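Toy lending library adds play food and dishes

The toy lending library on Skalley Street will open a pretend kitchen section in November, with play food and child-size dishes that families can take home for up to three weeks at a time.

The new section grew out of a survey sent to members last spring. Of the 671 households that answered, 263 asked for more pretend play items, well ahead of puzzles and ride-on toys. The library now has 1,375 items on its shelves, most of them building sets and board games.

Play food will be lent in small sets. A typical set has a plate and one or two pieces of food, such as a toy hamburger with a bun and lettuce. Larger sets with pots and a play stove will follow if there is enough demand.

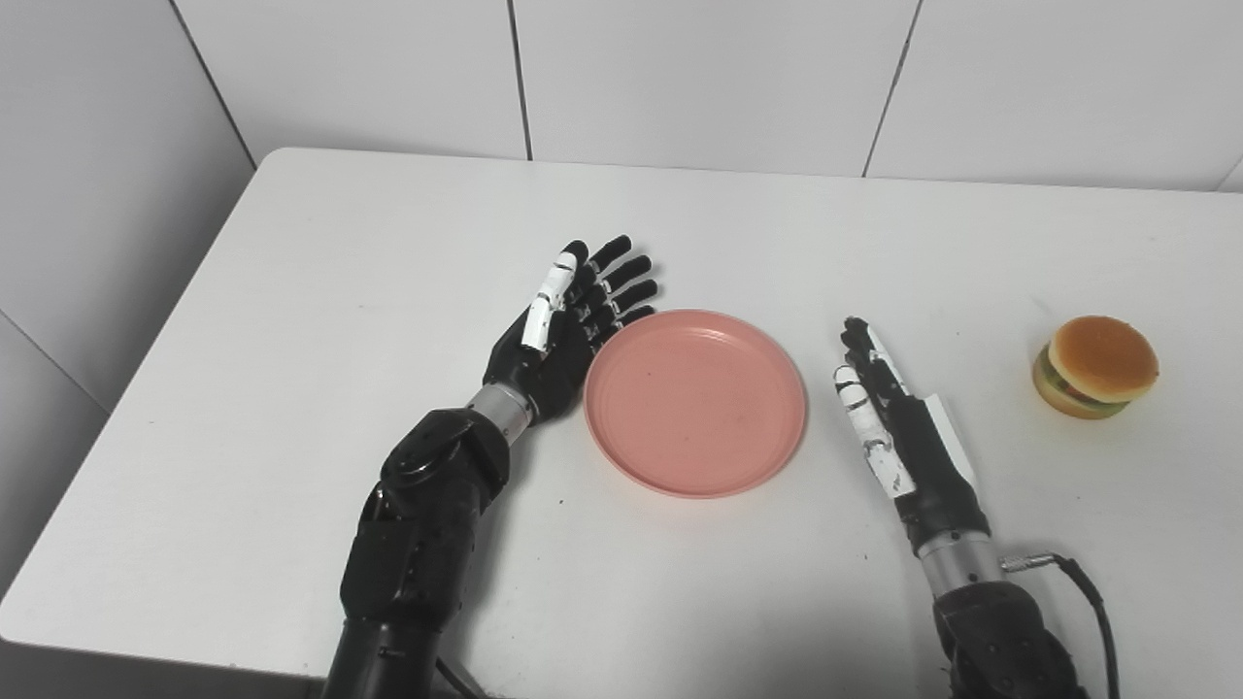

Members may borrow 2 sets at once. There is no extra charge on top of the yearly membership, and late returns are handled the same way as for other toys. Lost pieces can be replaced by the family or paid for at the desk.

The sets were paid for with a grant from the Fikard Fund, which also covered new shelving for the front room. Storage bins came from Braleck, a hardware store two doors down. The bins have lids and a card on the front listing what should be inside.

Every set is checked on return. Plates and food are washed in warm soapy water, left to air dry and looked over for cracks before they go back in the bin. Scuffs and specks on a plate do not take it out of use. A split edge does.

Plain, round plates were picked over divided trays after parents at a trial morning said the trays were hard to store at home. The pink ones are plastic, with a raised rim that helps keep the food from sliding off when a child carries it across the room.

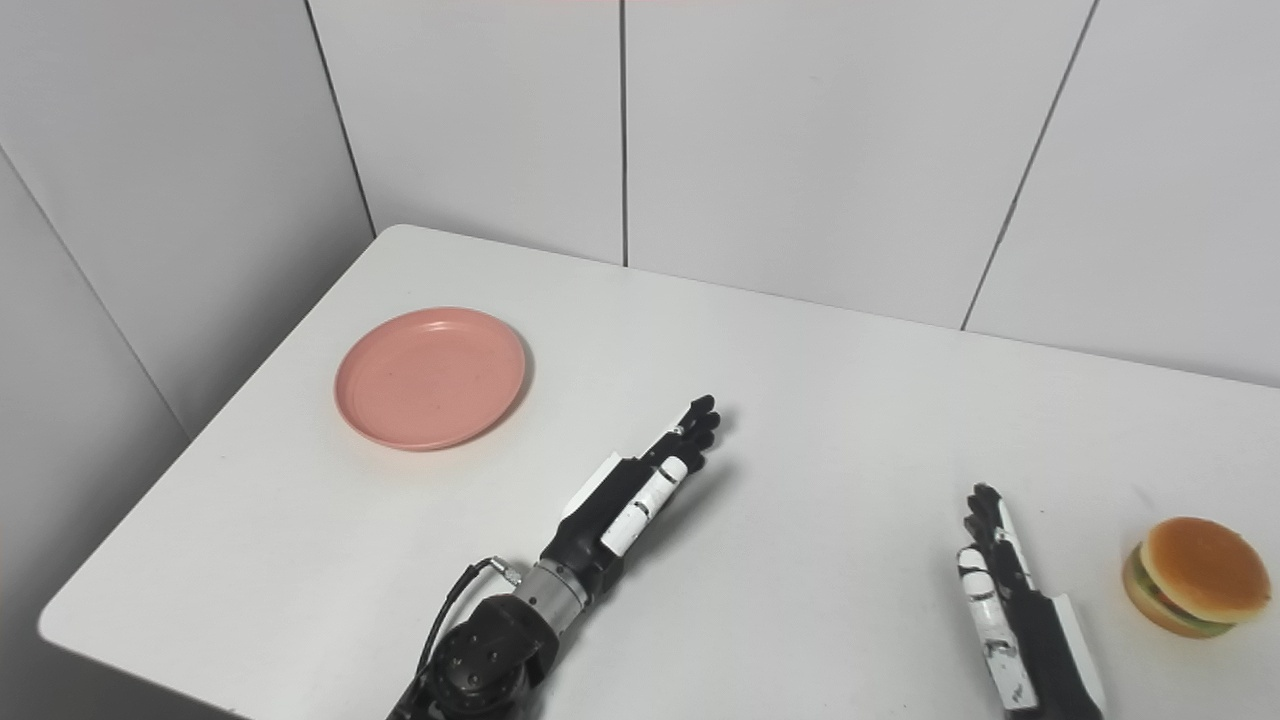
The library asks families not to use the plates for real meals and to keep them out of the dishwasher. Children under three should play with the smaller food pieces only when an adult is close by.

Sets can be reserved at the desk or by phone. Reserved sets are held until closing time on the pickup date and then go back on the shelf. A second pickup point at the Majali Community Center will carry a few of the sets, but returns there must wait for the weekly van, so families who need a deposit back quickly should use Skalley Street.

The library is also taking donations of play food in good shape. Fabric and felt pieces cannot be accepted at this time. Donations may be left at the desk from 10 a.m. to 4 p.m.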